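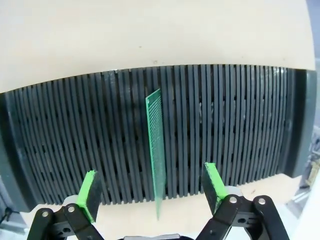 Maintenance of the two-arm cell at Usley resumed in August, and I have set down the routine in the order in which it is now carried out. The cell moves bare circuit boards between shallow trays and a slotted rack. Most of its faults over the past year concerned the grippers, and very few concerned the arms themselves.

The finger pads are inspected first. Each pad carries a green coating that wears unevenly at the border, and a pad is replaced when the coating has lifted from the contact face. The linkage pins are then checked for play. Both pads on a gripper are changed together, and the open and closed positions are taught again afterward.

The rack is set next. It must sit flat on the table, and its position is recorded before any board is loaded. We allow an error of 2 millimeters at the far slot.
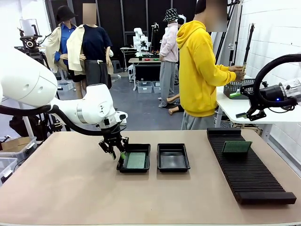 Bremcombe Automation Group, Cell Maintenance

The trays are treated in the same manner. A board lying flat is approached at its edge, and a tray that has shifted will bring the fingers down on the board face. The arm cables should be followed by hand from the upper segment to the wrist while the power is off.

After each pad change the cell runs 20 trial transfers at reduced speed. The counter stood at 1,930 cycles when the last pair was fitted. The Egilsson procedure calls for inspection every 7 days, and we have kept to that interval. The revised checklist will be sent to Trerkgate once the rack settings have been entered.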